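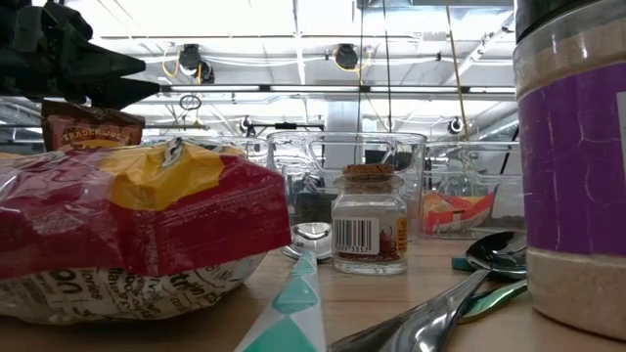
The police training centre at Mosoti opened its gates to visitors on October 16, 2019, and I went along with a group of 231 people, mostly families of serving officers. We were checked twice on the way in and had to leave our bags at the second gate.

The first stop was the mock checkpoint, two lanes with concrete blocks and a raised post between them. Afiq Manurung, a sergeant instructor, took us through a drill in which a driver refuses to stop. The whole thing lasted under a minute. He then ran it again slowly and explained who gives the orders and when a weapon may be raised. Recruits do this drill six times before they are sent to a real crossing.

He was posted at the Heltis junction for four years himself. "You are tired by noon and you still have to look at every pair of hands," he told us.

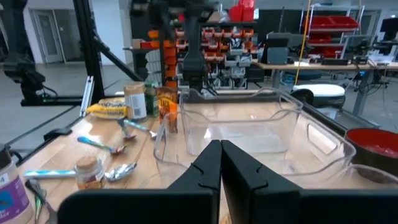
After lunch we saw the radio room and the dog section. The radios are made by Vimik and were replaced in April. One of the fathers asked about protective vests and was told that every recruit now gets one on the first day, which was not the case when his older son served.

The centre trains about 1,000 officers a year. The current course has 307, and they finish with a night march to Parkix - families can wait for them at the far end, but parking there is limited.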